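Why Is a Cucumber Green?

By Imogen Mapplebeck

Cucumbers are eaten in sandwiches, in salads and straight out of the fridge. Most people know what one looks like. Fewer people know what is going on inside it, or why a plant goes to the trouble of making one.

Is it a fruit or a vegetable?

It depends who you ask. A cook will say vegetable, because a cucumber isn't sweet and you don't usually find it in a pudding. A scientist who studies plants will say fruit. To a scientist, a fruit is the part of a plant that grows from a flower and holds the seeds. Cut a cucumber across the middle and you will find the seeds, set in soft, wet flesh. Tomatoes, peppers, courgettes and pumpkins are fruits in the same way. Carrots are not. A carrot is a root.

Where does the green come from?

The skin of a cucumber contains a green substance called chlorophyll (say it "klor-o-fill"). Leaves have it too. Plants use chlorophyll to catch light from the sun, and they use that light to make sugar, which is their food. Most of this work is done in the leaves, but a young green cucumber does a little of it as well.

Sunlight is made of many colours mixed together. Chlorophyll soaks up most of the red and blue light and uses it. It takes in less of the green, and some of that green light bounces back to your eyes.

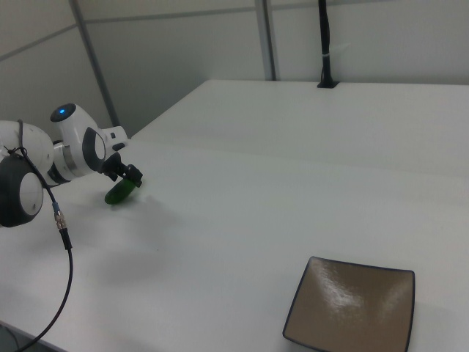

If you leave a cucumber on the plant for a very long time, it changes. The chlorophyll breaks down and the skin turns yellow or orange. The seeds grow hard and the flesh tastes bitter. The cucumbers we eat are picked early -- they are not fully ripe at all.

What is the rest of it made of?

Water, nearly all of it. If you could take all the water out of a cucumber weighing 300 grams, you would be left with a small, light scrap that weighed less than a biscuit or two. The water is held in tiny parts called cells, which are much too small to see without a microscope. When the cells are full, they press against each other and the cucumber feels firm. When they lose water, it goes bendy.

You can test this at home. You will need an adult to do the cutting.

Ask for two slices of cucumber, both the same thickness. Put each one on its own saucer. Sprinkle a teaspoon of salt over the first slice and leave the second one plain. Wait for 12 minutes, then look at both saucers. There should be a small puddle around the salted slice. Pick up the slices and bend them gently. Which one is floppier?

The salt draws water out through the walls of the cells. This is called osmosis. People have used it for a very long time to make pickles, which keep for much longer than fresh cucumbers do. Don't eat the salty slice. It won't taste nice.

Does it feel cold?

A cucumber that has been in the kitchen all day is the same temperature as the kitchen. It can still feel cool when you hold a slice against your cheek. Your skin is warmer than the slice, so heat moves out of your skin and into the water. Some of the water also dries into the air, and that carries away a bit more heat.

Words to know

Cell: one of the tiny parts that living things are made of.
Chlorophyll: the green substance plants use to catch light.
Osmosis: the movement of water through a thin layer, towards the saltier or more sugary side.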